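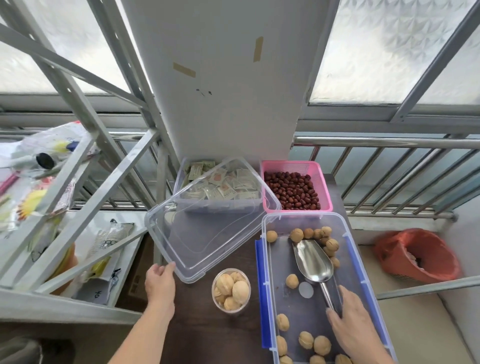

2023年9月29日(金曜日)、ジェトラ社との夜勤手当に関する第2回団体交渉が同社本館の会議室で行われ、本書記局からは書記長ジェナリン・エスピリトゥ以下が出席した。会社側は人事部および経理部の担当者が対応した。議題は、深夜帯に勤務する組合員への食事補助の増額、交替勤務表の公示時期、仮眠室の使用基準である。交渉に先立つ打合せにおいて、会社提示の「総合手当」という費目の性格が改めて問題となった。書記長はこれを、透明な容器に入れた殻つきのくるみにたとえ、外から見えてはいても実の入り具合は割ってみるまで分からないと述べた。費目の内訳を文書で求めるとの方針は、この段階で出席者の了解を得た。

交渉は定刻に開会した。冒頭、会社側から前回交渉の議事確認があり、仮眠室に関する発言の一部に字句の訂正を求める申し出があった。当方はこれに同意し、訂正後の議事録に双方が署名した。署名欄の順序について若干のやりとりがあったが、従前の例によることとした。

第一の議題である食事補助について、当方の要求は夜勤1回につき400円の増額である。対象となる組合員は1,234名であり、製造、保全、構内物流の各部門にわたる。会社側は、要求の趣旨は理解するとしながら、総合手当の改定と一括して扱いたいとの立場を崩さなかった。書記長は、食事補助は実費の補填であって賃金の一部として算定されるべき性質のものではなく、総合手当に組み入れられた場合、欠勤控除の対象となるおそれがあることを指摘した。経理部の担当者は、控除の取扱いについては社内で確認のうえ回答するとした。回答期限を定めるよう求めたところ、次回交渉の前日までとの返答を得た。

総合手当の内訳についても、打合せの方針どおり文書による提示を求めた。会社側は当初、口頭での説明をもって足りるとしたが、前回の交渉で同じ事項について担当者ごとに説明が異なっていた点をこちらから示したため、最終的に書面の交付に応じた。書式は会社側に任せるが、費目ごとの算定基礎と適用開始時期を必ず記載することで合意した。この点は本日の成果として記録しておきたい。

第二の議題、交替勤務表の公示時期については、協議が最も長引いた。現行の労働協約は「相当の期間をおいて」公示すると定めるのみであり、具体の日数がない。二月に構内物流部門で生じた行き違いも、この文言の曖昧さに起因する。当時は勤務表の差替えが直前に行われ、保育の手配が間に合わなかった組合員から、書記局に相談が相次いだ。書記長はその折の相談記録の要旨を読み上げ、氏名を伏せた写しを会社側に渡した。人事部の担当者は記録を一読し、当時の運用に配慮を欠く面があったことを認めた。正式な謝罪ではなかったが、二月の時点では会社側はそのような認識すら示していなかったので、相応の変化と受け止めている。

ただし、協約本文の改定については持ち帰りとなった。会社側は、取引先であるソロー社からの受注変動を理由に、日数を固定することには慎重である旨を繰り返した。当方は、受注変動の負担を公示期間の短縮という形で組合員のみに負わせることは受け入れられないと述べ、例外を設ける場合にはその要件と補償を協約に明記するよう求めた。補償の水準にまでは議論が及ばなかった。次回の主たる論点となるものと思われる。

休憩中、同系列のクルトゥム社の労働組合から電話があり、先方の秋季要求書の写しを本日中に送付するとの連絡を受けた。同組合では食事補助を既に独立の費目として確立しており、その協約の条文は当方の文案の参考になる。受領後、法規担当が対照表を作成することとした。

第三の議題である仮眠室の使用基準については、特段の対立はなかった。使用の申出を班長経由とする現行の手続を改め、所定の用紙への記入のみで足りるものとする。寝具の交換頻度は衛生管理の担当部署において定め、掲示する。実施時期は会社側の準備が整い次第とされたが、当方からは年内の実施を要望した。なお、女性用仮眠室の施錠について組合員から寄せられていた意見は、安全衛生委員会の次回会合に付すこととなった。

閉会に際し、次回交渉の日程を協議した。会社側の都合により候補日の確定には至らず、週明けに文書で通知を受けることとした。また、本日の合意事項を組合員に周知するに当たっては、控除の取扱いと協約本文の改定が未決である旨を併せて記載するよう、会社側から要請があった。書記長は、周知の内容は組合が自主的に定めるべきものであるとの原則を述べたうえで、未決事項を未決と記すことに異存はないと答えた。

帰局後、執行部において報告を行った。食事補助の増額について見通しを問う声が多く、とりわけ保全部門の代議員からは、総合手当への一括を認めるべきではないとの強い意見が出された。書記長は、要求の独立性を維持する方針に変更はないと回答した。一方で、仮に会社側が増額幅そのものには応じ、費目の扱いのみで譲らない場合にいかに対処するかについて、執行部の意見は一致していない。この点は職場集会での討議に委ねるべきであるとの発言があり、集会の開催を各支部に通知することが決まった。

職場集会の会場については、例年使用しているサルミエント会館の大集会室を第一候補とする。夜勤者が出席できるよう、昼と夕刻の2部制とし、いずれの部においても同一の資料を配付する。資料は交渉経過、会社側回答の要旨、および今後の日程とし、専門用語には注を付す。前回の資料に対しては文字が小さいとの指摘があったため、版を改める。

個人としての所見を若干書き添える。本日の交渉において、会社側の担当者は前回に比して準備が行き届いており、質問に対する応答も概して明瞭であった。交渉が対立の場であることは当然としても、記録を突き合わせ、文書を交わしながら進むことに変わりはない。他方、受注変動を持ち出す際の会社側の説明には、数量も時期も示されておらず、これを根拠として認めることはできない。次回は、少なくとも過去の勤務表差替えの件数と、その都度の理由の提出を求めるつもりである。書記長にはその旨を口頭で伝え、了承を得た。

議事録の下書きは今夜のうちに半ばまで整えた。第二の議題に関する部分は発言の前後に不明な箇所があり、同席した保全部門の代議員の手控えと照合する必要がある。週明けの朝、書記局に持参してもらうよう依頼済みである。クルトゥム社の組合からの要求書は、退局時点では未着であった。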